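Search the archive Search this list Go

[Geum-list] Re: rainy day table at the Stativstead weekend
11th June, posted by Grodance

Quick one, on my way out the door. Yes to the games corner, yes to keeping it cheap. Paper boards are fine, tic-tac-toe at the very least, kids get it in seconds.

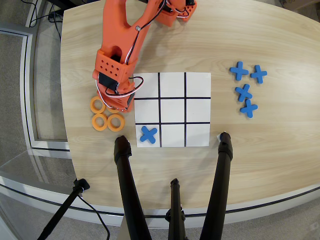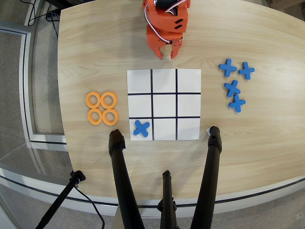

Anyway — the bigger worry is sleeping space. Hall takes 67 on paper but that's with the side room, and the side room has the freezer in it now. So almost 60 if people are friendly. Tents for the rest? The lower field was a swamp in May, would not put anyone down there without checking the ditch first.

Davow wrote:

> Can someone confirm the food plan. Last I heard it was
> 2 hot meals and everyone brings their own breakfast. Also
> is the shuttle from the station still on? I have 6 people
> asking and no answer for them. And what do we do if it
> rains the whole time, the kids went nuts last year.

Food: yes, two hot meals, soup the first night and the big rice thing the second. Breakfast bring your own, there's a kettle and teh good toaster. Please label milk.

Shuttle: on, but only the one run, leaves the station at 10. Miss it and it's a long walk uphill with your bags. Your six are fine if they reply to this list with names, not to me direct, I lose stuff.

Rain: games table, plus the puzzle box from the shed. Need more pencils. Cards too if anybody has a full deck, ours is missing a few.

Still no word on the key for the gate. Will chase tonight and post here.

Grodance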